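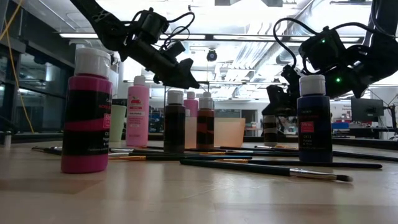 Paint shelf and brush care at Millside

The acrylics for the October open studio have come in, and the craft table has been restocked. Members can use the shared bottles during any open session. Please take only as much as you need in a cup, and close the flip caps before you put a bottle back. Dark brown and navy go the fastest, so let the desk know when either one runs low. Baby Pink we have plenty of.

Brushes are the bigger expense. We replaced up to 200 of them last year, and most had been left standing in water or had paint dried into the bristles near the ferrule. Acrylic sets quickly — five minutes on a hot afternoon is enough to stiffen a small brush. Rinse in cool water, work a little soap through the bristles, rinse again, and lay the brush flat on the table to dry. Once it is dry it can go in a cup, handle down.

Brushes with stiff tips should go to the desk. Many can be saved with an overnight soak in brush cleaner.

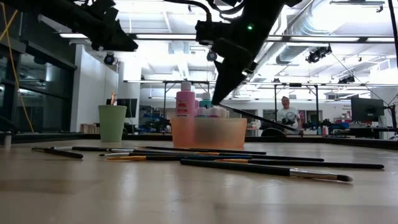 Fidel Cabral writes that he would like the wide brushes kept apart from the fine ones, as he spent most of his last session sorting through them before he could start on a background. We will try separate cups through October and see how it goes.

Open sessions run three hours. Sign up at the desk or with Hicham Belhaj.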